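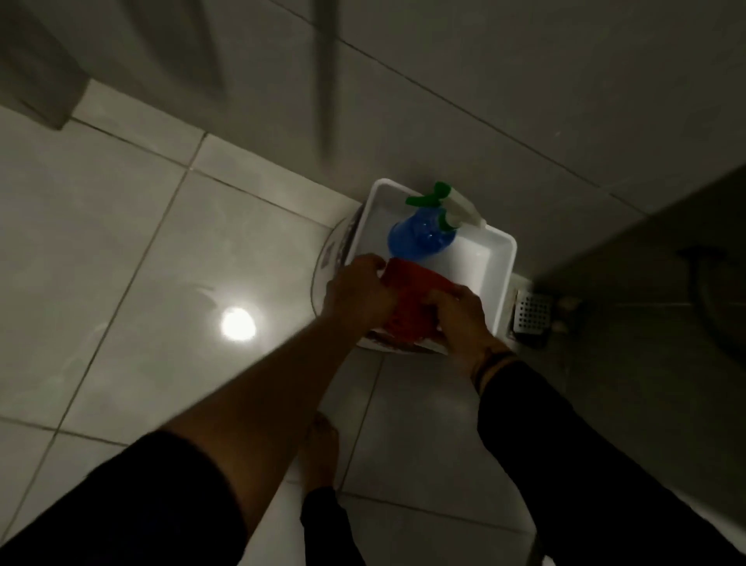 The red cloth and the tray, washroom of the Rahimi Wing, Tolavholm.

NOTICE TO INCOMING ATTENDANTS

The Bonen Foundation has maintained the house at Tolavholm since 1788. The attendant on duty shall clean the lower washroom each evening at 8. Shoes are to be left in the corridor. The spray bottle shall be carried in the white tray and laid on its side, and the red cloth returned to the tray when the floor is done.

Attendants may hear a voice from the drain. It will ask whether the ferry to Brendusden has sailed. The approved reply is "Not yet." No other reply is authorized. In August the question may be put as many as 16 times in one evening, and the same courtesy is expected throughout.

One attendant, after almost 2 years of good service, answered that the ferry had been withdrawn before she was born. The voice thanked her. It was silent until the spring, and in those months the house was found to be very cold.

She has since resumed her duties. She now says "Not yet" before she is asked, and folds the cloth slowly.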